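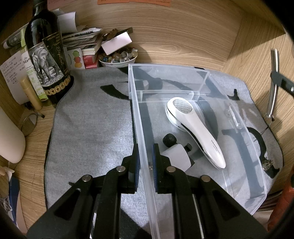

Left-hand unit closed on the tray wall, one pad either side.

Hasten hand gripper, pads not meeting flat
Forum: Grippers and end tools > Upkeep and repair

tealbracket
I look after a pair of Hasten hand-held grippers. They do tabletop work, mostly small household things going in and out of clear plastic trays. The left one has started giving trouble. With nothing between the fingers the pads meet at the tips first and leave a gap at the heel. On a thick object you don't notice it. On something thin like a tray wall the tray swings round as soon as you lift, because only the tips have hold of it.

What I've done so far:
Wiped both pads with a damp cloth.
Swapped the left and right pads over. No change.
Nipped up the pivot bolts. It got better for a morning and then went back.

The log says 443 closes since the last service. The right-hand unit has had the same use and shuts flat. Before I order parts, has anyone had this one?

mossend_kit
Swapping the pads and getting no change is useful, it means you can leave them alone. I would look at the pivots. Take hold of one finger near the tip and rock it sideways with the trigger let go. If it clicks, the bolt has worn its hole or the bush has gone. Do each finger, then compare with your good unit.

Don't keep nipping the bolts up. Past a certain point you are clamping the links together and the fingers stop following each other.

fourbarfred
Agree on the rocking test, but I'd back all four bolts off first and start again from loose. On ours the order mattered. Do the outer pair, close the gripper on a flat bar, then do the inner pair with the bar still in. If you tighten them with the fingers open, they settle wherever they happen to be.

tealbracket
Rocked both. The right finger is solid. The left has play at the bolt nearest the pad and none that I can feel at the outer one. Nothing like that on the good unit.

halfpast_nine
What pads are you running? We had Rawashdeh ones for a while and the backing was thicker at one end. Looks exactly like a bent finger until you put a rule on it.

tealbracket
The blue rubber ones that came with it. I put a rule on them last night and they are even.

mossend_kit
Then it's the inner bush. Plenine sell them in bags of 6. You want the plain ones, the flanged ones are too tall and will hold the link off the frame. Ten-minute job once the bolt is out.

oldspanner
I'll disagree with the bush. Before you strip anything, stop gripping trays by the wall. A thin wall held across the tips puts a twist on the whole linkage, and it will do the same to a new bush. We changed ours to pick from the divider end and stopped seeing wear.

tealbracket
I can't choose that. Moving the tray is part of the job and the wall is the only place you can get at it with the fingers coming in from the front. The divider is at the far end.

fourbarfred
The wall is fine, oldspanner. A tray like that weighs next to nothing. If a linkage can't hold a plastic tray by its edge the linkage is at fault.

oldspanner
It weighs next to nothing until somebody leaves things in it. Lift a long tray from the near end with the load down the far end and you have a lever. I've replaced enough of these.

mossend_kit
You are both right up to a point. Change the bush, and empty the tray before moving it if the work allows.

tealbracket
Bushes came from Plenine this morning. Stripped the left finger. The old bush was oval, you could see it by eye once it was on the bench. New one pushed in by hand. I did the bolts in fourbarfred's order with a steel bar between the pads, then took the bar out and tried paper: a strip held at the heel and a strip held at the tip both drag the same when pulled.

Back at the table after that with the tray emptied.
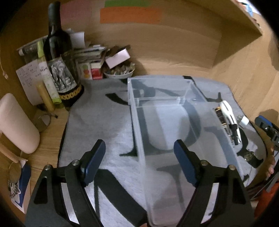
Fingers open over the empty tray, second unit just in view at the right.

tealbracket
Opening looks even to me on both sides. I'll keep a count of closes from here and rock the fingers at the end of each week.

halfpast_nine
Put a paint mark across each bolt head and onto the link. Then you can see if one has moved without putting a key on it. I use a white pen.

fourbarfred
Any thread lock?

tealbracket
Not yet. I wanted to see if it holds without.

fourbarfred
I'd use the weak stuff on the inner two. Tiny drop, on the thread only. If it creeps into the bush you will be stripping it again.

oldspanner
I wouldn't put it anywhere near a plain bush. Lock nuts if there is room behind.

fourbarfred
There isn't room behind on the Hasten. The frame is in the way.

oldspanner
Then leave it dry and check it more often.

bornia_bench
Reading this with interest, same grippers here at Bornia and one pair has started to click. Did you do the bush on the good unit as well?

tealbracket
No, there was no play so I left it. I have 5 bushes left in the bag for when it goes.

mossend_kit
Keep them with the unit. And write the close count on the bag when you use one, so you know what to expect from the next.

tealbracket
Update after 51 closes, most of them on the tray wall. No play at either bolt and the paper test is the same at both ends. Paint marks still line up. I'll post again in December when it's due its service.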